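Esta semana en Gernier hemos cerrado la revisión de nuestras normas internas para pruebas en simulación con robots de dos brazos. Las dejo en este hilo por si le sirven a otro equipo.

1/ El documento anterior era de julio y tenía 16 reglas. Varias decían lo mismo con otras palabras. Ahora son 11. Aquí van las 5 que más discusión dieron.

2/ Pinzas abiertas y vacías antes de empezar. Si una pinza arranca cerrada, el episodio no vale y se repite. No se corrige a mano después.

3/ Se guardan todas las vistas, la general y las de pinza, aunque en alguna solo salga pared. Borrar vistas «que no aportan» nos costó casi 5 días de trabajo en el proyecto Lemik.
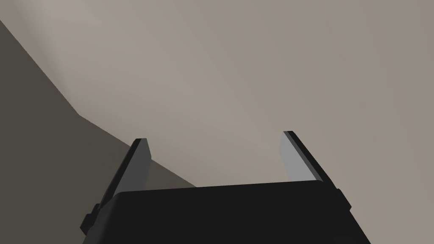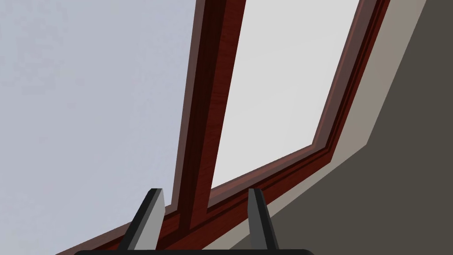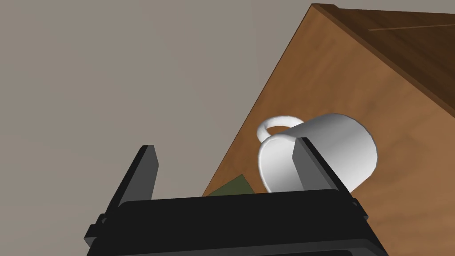
Escritorio, taza y ventana en la vista general:
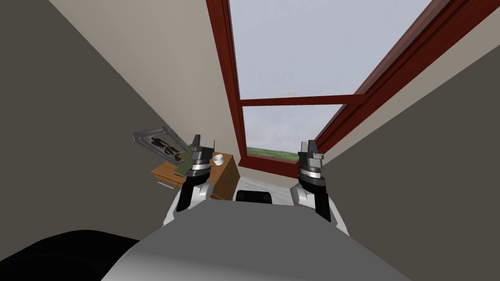 4/ Los objetos se dejan como están. Si una taza aparece volcada, se anota y se sigue. Recolocarla sin dejar constancia invalida la comparación entre episodios.

5/ Las vistas inclinadas no se enderezan. Quien quiera girarlas, que lo haga sobre una copia y que apunte el ángulo en el registro.

6/ Zona de exclusión alrededor de ventanas y marcos. En simulación no se rompe nada, pero el contacto con el cristal cuenta como fallo igual que contaría en la sala. Esta regla viene de la gente de Cirville y la hemos copiado casi tal cual.

7/ Las otras seis son de nombres de archivo, versiones del simulador y quién firma cada lote. Menos vistosas, pero son las que más se incumplen.

8/ Nos preguntan si esto equivale a una norma de seguridad. No. Es buena práctica para tener datos comparables. Para el robot físico hace falta la evaluación de riesgos de siempre, y la simulación no la sustituye.

9/ Queda pendiente acordar con Aebischer el formato del registro de incidencias. Ellos usan una línea por contacto y nosotros una por episodio. Cuando esté, lo añado al hilo.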